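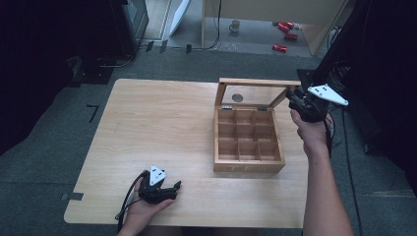 I have now opened and closed the same tea box so many times that I dream about the hinges. My friend Fenna Smits runs the recording sessions at Tilari, and in August she talked me into doing a few shifts as a paid pair of hands. I said yes partly for the money and partly so I could complain about the whole business from the inside. You all know my feelings about machines that are going to do our housework any day now. I've been promised that since I was small enough to sit in the laundry hamper.

The work goes like this. You take a gripper in each hand, somebody says go, and you do the task. Open the lid, wait, close the lid. Then you do it again. Every run is saved as one example, and the examples get fed to a learning system that is supposed to work out for itself what opening a lid is. My record for one shift is 72 good ones. Fenna threw out 7 more where I'd moved too fast or bumped the box, and she was right about most of them.

What bothers me is how much of the skill stays in my head. With fingers, I find the edge of a lid by feel. With grippers I have to look, line up, creep in and squeeze, and I've gotten fairly good at it, but I know the lid is hinged at the back before I ever reach for it. I know there's a pane in it and that I shouldn't lean on that. None of this gets written down anywhere. The system gets where the grippers went and what the camera saw, and it is expected to guess the rest. Marijke Schouten, who handles the training side, told me that's the point, that with enough examples the rest comes out in the wash. Maybe it does. I asked how many is enough and she said "more than four hundred, and then we'll see," and I've heard contractors say "then we'll see" about my roof.

The other thing is the box itself. It's a nice box. Nine compartments, clear window in the lid, the sort of thing you'd give an aunt. But it's one box, on one table, on one carpet, and my own kitchen has never held still like that for an afternoon. I brought this up at lunch and was told there are four boxes in the plan, including a nasty little one with a stiff catch that they call the Lorneck. I asked to try it. My success rate was poor enough that I'd like it left out of the record, though of course it's in there, under my name.

I'll give them this much: they don't oversell it in the room. The overselling happens later, in the videos. Fenna keeps a plain notebook where she writes down every change, who sat, which box, lid open or shut at the start, and she won't let anyone call a run good because they're tired. When I nudged the box a hair to the left so it would be easier to reach, she made me put it back and then, two runs later, had me move it somewhere worse on purpose. She wants the awkward positions in there too. I can respect that, even with a sore shoulder.

And my shoulder is sore. Holding both arms up over a table for that long is real labor, whatever the brochure says, and the cables tug on you in a way you only notice when you put the things down. If you're thinking of signing up for something like this, ask about breaks before you ask about pay. We got one every four sets and I could have used double.

So do I think a robot will be sorting my tea bags next year? No. I think a robot may open this box, on a good day, if it sits close to where I left it. Marijke says I'm being stingy and has bet me a dinner at Güler that it will manage the stiff one too. I took the bet. I've seen the menu and I plan to order the lamb.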